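3.2 Self-catering provision and length of stay

2 October is not used as a reference point in the survey; all stays were recorded in May.
2026-10-02
By A. Mujić

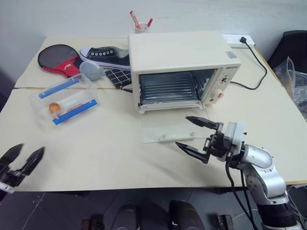

Figure 4. Countertop oven with the door open, showing the wire rack.

The second part of the survey dealt with how visitors to Urnero divide their time between the old town and the coast, and whether the type of lodging has any bearing on this. Guests were asked to fill in a short diary on each evening of their stay. Of the diaries handed out, 174 were returned complete and form the basis of this section. Diaries with a missing evening were left out.

Lodgings were placed in one of two groups. The first group covers rooms let with breakfast, most of them within the old walls. The second covers self-catering flats, which are spread more widely and include the newer blocks along the road to Jastik. A flat was counted as self-catering if guests could prepare a hot meal in it without asking the owner, whether by means of a full kitchen or a single appliance (Figure 4).

Guests in self-catering flats stayed longer, with a median of six nights against three for those in rooms. They also made more trips out of town. The ferry to Jastik was the most common outing in both groups, but 50 of the diaries from the flats mention it more than once, a pattern seldom found among guests in rooms. Repeat crossings were mostly made in the afternoon, when the fare is lower and the last boat back leaves after eight.

Visits to the fortress and the town museum showed the opposite pattern. Guests in rooms tended to see both on their first full day, often before noon. Guests in flats put them off, and 19 diaries record a plan to visit the museum that was never carried out. The museum is closed on two days of the week, which may account for part of this figure -- the diary form did not ask for a reason.

Spending on meals was harder to compare. Diaries from the flats list market purchases as a single sum, so food cannot be separated from other goods such as soap or postcards. For this reason only restaurant bills were used. Taken per night, these were lower for the flats, although the gap closed at weekends, when both groups ate out along the harbour.

Two limits should be noted. May falls before the main season, and several of the beach restaurants at Jastik had not yet opened. The diaries were also offered in only three languages, and coach parties, who seldom spend a night in Urnero, are not represented at all. The treatment of day visitors is taken up in Section 3.3, using the ferry counts.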